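About Aidoo Table Textiles
Washable table covers and picnic cloths, Brondville
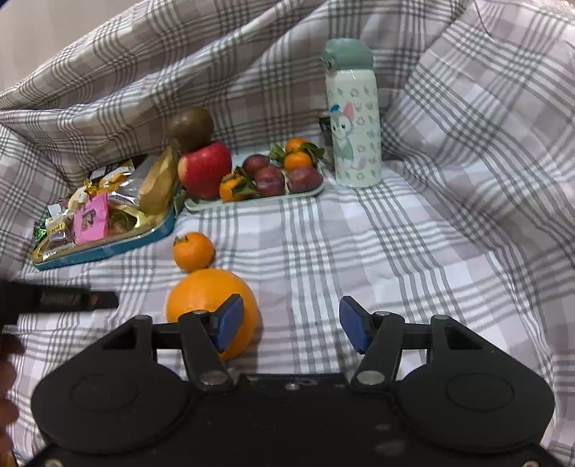

Aidoo supplies woven covers for tables, benches and ground use. The workshop has 7 employees and was set up by Abena Adjei and Gunther Tiedemann. Each pattern is checked under ordinary use before it enters the range: fruit, packaged snacks, drink bottles. The grey and white plaid over a lilac-pink check is shown with an orange and mandarins, plums on a pale green plate, and a blue-rimmed tin tray of wrapped candies. Pale grounds are assessed separately for juice stains.

Standard covers are cut 71 inches wide. Custom lengths are hemmed to order. Wash at low temperature, line dry, iron on the reverse.

Tetteh Tsikata handles pattern selection and cutting. Rafia Pirzada handles orders, returns and fabric samples. The current list contains 118 patterns and is revised each September. Discontinued patterns remain available as remnants while stock lasts.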